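Round table or rectangle for a 900 sq ft office?

barnidero_jo
We're moving the Rinham office in July and I get to pick the meeting table (lucky me!). There are six of us. I want round, my boss wants a long rectangle. Anybody regret going round?

Clondisetti
We went round and I'd do it again, people talk more. Only gripe is power, the outlets are never where you need them. White top, wood walls:

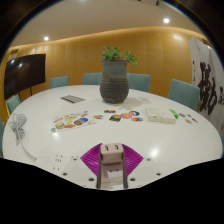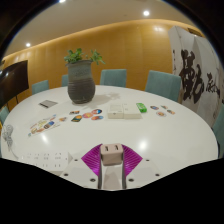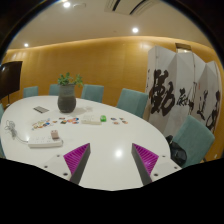
vik_desks
Gotta disagree. Round eats floor space and you can't shove it against a wall when you need the room for something else. We lasted two years with ours and then sold it.

barnidero_jo
Ugh, that's my boss's argument too. How much clearance did you have behind the chairs?

vik_desks
Almost 5 feet on the door side, less by the window.

Clondisetti
That's plenty, Vik! I'd still go round. Just get a matte top if your lights are bright.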